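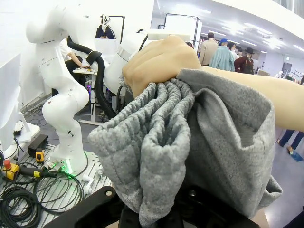 A customer in Gundovdale wrote in to say the Bevel got her whole family's sweatshirts through a wet April without a single trip to the laundromat, and could we please make one in dark green? We're working on the green! For now it comes in white and slate.

Akell Bevel Folding Drying Rack
Item 891

We've been hanging our own laundry on the Bevel since the first test version, and we still get a bit excited about the rails. They're set at a slant, so each row sits a little higher than the one in front, and air can get up between the clothes. Thick things love this. Hoodies, jeans, bath towels, that one fleece blanket everybody fights over — they hang with space behind them, so you don't get the damp stripe down the middle where fabric folds over on itself.

The rack opens with one pull. Lift the top bar, let the legs swing out, and press the side locks down until they click. To fold it, squeeze both locks and push the top bar back down. Closed, it's slim enough to slide behind a door or down the side of the washer.

What you get
Rack with 16 slanted rails
Two side wings, removable
Four rubber feet (and a spare, since they do like to roll under things)
Clip-on sock bar

Details
Width with wings folded: 30 inches
Frame: powder-coated steel
Rails: stainless steel
Colors: white, slate
Assembly: wings and sock bar clip on by hand, no tools

Drying heavier clothes
Give sweatshirts a good spin first, then shake them out hard before they go on. Lay the body across two rails instead of one and let the sleeves drop through the gap. Cuffs and waistbands are always the last part to dry, so turn them toward the window or the fan if you have one going. Pull them gently into shape while they're damp — ribbing that dries stretched tends to stay that way for a while.

Knit sweaters do better flat. Fold both wings out level, lay a towel across, and put the sweater on top. Flip it after a few hours.

Looking after the rack
Wipe the rails with a damp cloth every so often, especially if you use fabric softener, which leaves a film. The feet pull off for washing. If a lock gets stiff, a drop of sewing machine oil on the hinge frees it right up. Please don't leave the rack outside overnight. The coating handles a sunny afternoon on the porch just fine, but the springs inside the locks don't enjoy rain.

Spare parts
Feet, locks, wings and the sock bar are all sold separately. The locks are made for us by Fehr, and they fit the older flat-rail rack too, so hang on to yours if it still stands straight!

Stock note, June 30, 2022
The slate racks are back, with 300 in this batch. White is in stock in the regular size. The sock bar on its own is out for now, and you can leave your email on the parts page to hear when it returns.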